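Looking After a Politician's Papers at Home
Household Tips > Paper, Photos and Keepsakes

Plenty of families have a box of political papers somewhere in the house. It might be a grandfather's council minutes, an aunt's campaign badges or the speeches of someone who sat in parliament for one term. My box came from my great-uncle, Getsemaní Cuautle, who was mayor of Votetmont and later stood for the state seat of Flirkton. He lost that one. He kept everything: how-to-vote cards, telegrams, 131 letters, a rosette and the menu from a dinner in his honour.

These are the methods I have settled on after a few years of sorting. None of them need special gear.

Before you start

Clear a big table and wipe it down. Let it dry properly. Wash and dry your hands, and leave off the hand cream. Cotton gloves are fine for metal badges, but on thin paper they make you clumsy and you end up tearing corners. Keep pens away from the table and use a soft pencil for all notes.

Leave things in the order you found them for the first look through. A politician's secretary often filed by campaign or by complaint, and the order can tell you which was which. My great-uncle's letters about the Cárdenas Street drainage were bundled with his letters about the swimming pool. I split them up on the first night. Months later I found that the same ratepayer had been behind both arguments, and I had to put them back together from the dates.

Fasteners

Take off rubber bands first. Old ones go sticky or brittle. If a band has stuck to the paper, lift it with a thin plastic spatula, a little at a time, and leave any stain alone.

For rusty paper clips, lay the papers flat, slide a strip of baking paper under each side of the clip and ease it off. Don't pull it along the page. Staples should be opened from the back with a butter knife and lifted out from the front. Replace them with a folded sheet of acid-free paper used as a wrapper.

Newspaper clippings

Newsprint turns brown and will mark whatever it touches. Keep clippings in their own folder. Write the name of the paper and the date on the folder in pencil if you know them, and put a question mark if you are guessing. Photocopy the ones you want to read often.

Do not laminate anything. My cousin laminated the front page from the night of the Flirkton count, and it has gone wavy and can't be undone.

Musty smells

Put the papers in an open box. Stand that box inside a larger lidded tub with a dish of bicarb soda beside it, so the powder can't get on the paper. Change the bicarb every week until the smell goes. If you find fuzzy or coloured mould, bag those papers, keep them away from the others and ring your state library or a conservator for advice.

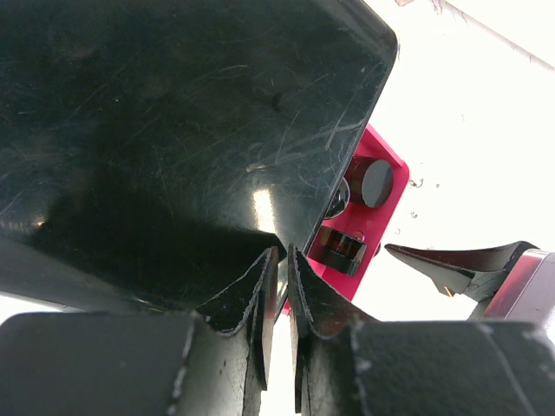 Campaign portraits and rosettes are what visitors like to see, so it makes sense to have a few out on display. Show a copy of the portrait and keep the original in the dark. Hang it away from the stove, the bathroom and any window that gets afternoon sun. Think about what it will stand on or hang beside as well. Glossy black looks smart behind an old photograph for a while, but it picks up fine scratches that run every which way, and each one shows as a pale line when the light hits it. There is the glare to put up with too. A matt cream or grey backing is easier to live with. If you already have something shiny and black, dust it with a clean, barely damp microfibre cloth, rinse the cloth often and don't use paper towel or a scouring cream.

Badges and medals

Leave the polish in the cupboard. Polishing takes a bit of the surface off each time, and on a cheap tin campaign badge there isn't much surface to begin with. Brush off dust with a soft make-up brush. If the pin at the back is rusty, store the badge by itself in a small zip bag with the top left open, and put a square of card behind it so the pin doesn't catch on the next thing in the drawer.

Ribbon and rosettes should be stored flat with a little acid-free tissue in the loops. Blue and red dyes can run, so don't wash them, even in cold water.

Scanning and copying

Scan letters at 300 dpi in colour, including the backs. Envelopes count as well. Half of what I know about my great-uncle's second campaign came from sums he did on the backs of envelopes, including a note that he had 2000 leaflets left over and wanted them used as shelf liner.

Wipe the scanner glass before you begin and again whenever you see a line down the copy. Name each file with the year first, then the month, then who wrote it. If there is no year, use the earliest it could be and add "maybe". Keep 2 sets of files, one at home and one at somebody else's house.

Where to keep the boxes

The best spot in most homes is the bottom of a wardrobe on an inside wall. Sheds and roof spaces get too hot in summer, and a laundry is too damp. Raise the boxes off the floor on a couple of timber battens in case of a burst pipe. I check mine every May, before the wet weather sets in, and look for silverfish at the same time. Sticky traps placed beside the boxes will tell you if they are about. Don't spray anything near the paper.

Writing down who he was

Put a single page in the top of the first box. It should give the person's full name, where they were born, what they stood for, which elections they won and lost, and how you are related. Keep it plain. Leave out the family stories you can't back up, or put them on a separate page headed "stories".

I left this job until last and should have done it first. Leilani Lyons, who was a clerk at the Votetmont council office in his day, was able to name nearly everyone in the dinner photographs. She also told me that the "Vokalmont matter" in his diary was a row over a choir using the town hall without paying, and had nothing to do with planning. I would never have got that from the papers.

Write names on the back of copies, not originals. If you must mark an original photo, use a soft pencil near the edge and press lightly.

If you want to give the lot away

Ring the local history room or library before turning up with boxes. Ask what they would like and what they already have. Some will take the letters but not the badges. Send them your one-page summary and a rough list of what is in each box, and ask for a receipt that lists the boxes by number. Keep your own scans either way.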